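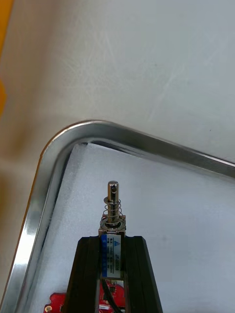
Solenoide JF-0530B con émbolo y muelle de retorno, junto a la bandeja de acero inoxidable.

Jisel: fichas de componentes electromecánicos
Ficha de datos, serie de solenoides

Descripción general
Jisel reúne fichas e imágenes de pequeños componentes destinados a la enseñanza de taller y a la catalogación de repuestos. La presente serie comprende 33 fichas, de las cuales 11 corresponden a solenoides de tipo empuje-tracción.

Contenido de cada ficha
referencia: marcado principal, transcrito tal como figura en la etiqueta
piezas_visibles: émbolo, muelle, arandela, carcasa
etiqueta: posición y orientación del texto
observaciones: campo libre, en español

Criterios de transcripción
Solo se transcriben los caracteres legibles sin ambigüedad. En la unidad JF-0530B, las líneas menores de la etiqueta se consignan como «no legible»; los valores de tensión y corriente no se completan a partir de catálogos externos. El orificio del extremo del émbolo se registra como «pasante».

Limitaciones
Las fichas no incluyen medidas eléctricas ni ensayos de carrera o fuerza. No deben emplearse para seleccionar componentes en equipos en servicio.

Mantenimiento
Responsable de la serie: Khrystyna-Mariia Levchenko. Revisión terminológica: Florêncio Pacheco. Las correcciones se incorporan en la revisión anual de febrero y deben indicar la referencia de la ficha y el campo afectado.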